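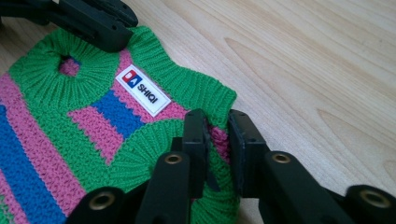 Why does wool keep you warm?

Have you ever pulled on a woolly jumper on a freezing morning and thought, gee, that heated up fast? I used to think wool made its own heat, like a tiny oven. It doesn't! All the heat comes from you. Your body is making warmth all day long, even when you're sitting still reading this.

So what does the wool do? It holds on to air. If you look at one strand of sheep's wool under a magnifying glass or a microscope, you'll see it's wavy. Those waves are called crimp. Because the strands are all bendy, they can't lie down flat together, so there are little pockets of air in between. Air that can't move around is really slow at letting heat through — and that means your warmth stays close to you.

Knitting helps too. A knitted jumper is made of loops pulled through other loops, row after row, and every loop has a bit of air tucked in and around it. It's also why a jumper stretches over your head and then goes back to its own shape.

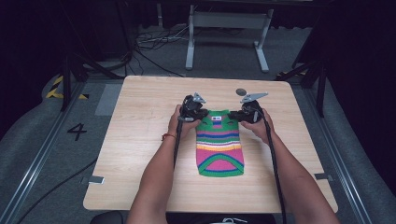

A little stripy knit, with ribbing along the bottom.

Look at the cuffs of your own jumper. Can you see the bumpy lines? That's ribbing, and it's extra stretchy. It hugs your wrists and neck so the warm air can't sneak out. My neighbour Khadija taught me to knit it: 2 plain stitches, 2 purl stitches, over and over. My first scarf took me until July and it had a hole big enough for my thumb (I still wear it).

Try this at home

You'll need 2 jars with lids, some warm water from the tap and a woolly sock. Ask a grown-up to help you pour. Fill both jars, put the lids on and pop one inside the sock. Wait 40 minutes, then feel the water in each jar with your finger. Which one is warmer? Now try it again with a cotton sock and write down what you find.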